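Forums > Kitchen and Dining > Storage and Worktops > Mug tree or hooks under the cupboard?

worktop_wendle
We moved in November and the new kitchen has one wall cupboard fewer than the old one. The mugs have nowhere to go. I can either put hooks under the remaining cupboard or get a mug tree and stand it by the kettle. The worktop isn't deep and there is already a toaster and a bread bin on it. We use the same few mugs every day and the rest could live in a box for visitors. What do people have and would you buy it again?

Peg_and_Post
Mug tree every time. You can move it when you wipe down, you can carry the lot to the table, and there are no holes in anything. Mine is plain wood and has been on the go for years. Get one with a heavy base. The cheap ones are fine until you take two mugs off the same side and then they go over.

hobnail
Hooks. I had a tree and it took up the space of a dinner plate once the mugs were on it. People look at the size of the base in the shop and forget that the mugs stick out well past it. Hooks under the cupboard use space that was doing nothing.

Peg_and_Post
Depends on the cupboard though. If the gap between the cupboard and the worktop is small, the mugs hang right where you want to put the kettle, and the steam goes straight up into them.

hobnail
Then don't put the kettle under them.

Deividas Grigaitė
I have a Viseris tree in pale wood and I'm happy with it, but the handles need checking before you buy. Ours are a mixture. The blue one goes on a top peg and the orange one lives further down the post, and between them they get used more than everything else in the house. 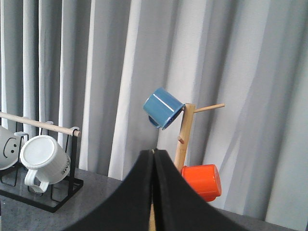 Blue on the upper peg, orange lower down, a couple of pegs going spare.

The blue one is always on a slant like that, with the opening pointing down. I prefer it, as dust doesn't get in. Mugs with a small handle are the problem. We had a set from Loseck with a handle you could only get two fingers through and they would not go over the end of the pegs at all, so they went back in the cupboard.

worktop_wendle
Thanks, that's useful. Is the wood treated? I would be putting mugs on it straight off the draining rack and I can see it going grey.

Deividas Grigaitė
No idea what it had on it when new. I gave it a wipe of chopping board oil when I got it and I do it again when it looks dry. I don't put dripping mugs on it. They drain first and then get a quick rub with the tea towel.

mrs_tansley
We keep ours on a cork mat for this reason. The post was fine but the base left a ring on the worktop where water had run down and sat underneath. Oiled beech worktop, so partly our own fault. It sanded out in the end.

24teaspoons
Has anyone mentioned metal? I had the Juška wire one. It doesn't mark and it doesn't need oil. It does chip glaze. Two of my mugs have a rough patch inside the handle from it, and one of them was a present. I went back to wood.

hobnail
You could also have bought hooks with a plastic coating for next to nothing.

24teaspoons
I rent. I am not screwing things into the landlord's cupboards.

hobnail
Fair enough. There are slide-on racks that grip the cupboard shelf and need no screws. Wurorton do one with 10 hooks. It comes in white or grey and you push it on from the front. The shelf has to be the right thickness, so measure yours before ordering.

Peg_and_Post
I have had one of those. It scratched the shelf and it drooped at the front when it was full. Fine for light cups. Not for the big heavy mugs that most of us drink out of now.

hobnail
Mine hasn't drooped.

mrs_tansley
Worktop_wendle, how many do you use in a day? If it is only a few I would get the smallest tree you can find and not fill it. Ours has got bare pegs most of the time and it is much easier to get a mug off without knocking its neighbour. When every peg is full you have to take them off in the right order.

worktop_wendle
There are 3 of us, so not many. I hadn't thought of leaving pegs empty. My instinct was to get the biggest one and fit everything on.

mrs_tansley
I did that first time round. The visitors' mugs just sat there getting sticky from the hob and had to be washed before anyone could use them. Keep those behind a door.

Deividas Grigaitė
Agree with that. Also put the heavy ones low. If you must have one at the top, hang something on the other side as well, or use the lower pegs to balance it out.

Peg_and_Post
And turn the whole thing so the peg you use most faces the room. I had mine with the long pegs towards the wall and couldn't work out why I kept catching the tiles.

worktop_wendle
Right, I have cut a circle of card the size of a tree with mugs on, going by hobnail's warning, and it fits between the kettle and the bread bin if the toaster moves along a bit. I'm going to try a small wooden one. Cork mat underneath.

hobnail
Move the bread bin instead. The toaster wants to be near the socket.

worktop_wendle
The bread bin won't fit anywhere else. There is a second socket at the far end, so the toaster can go there.

24teaspoons
Check the flex reaches before you buy anything. Mine didn't.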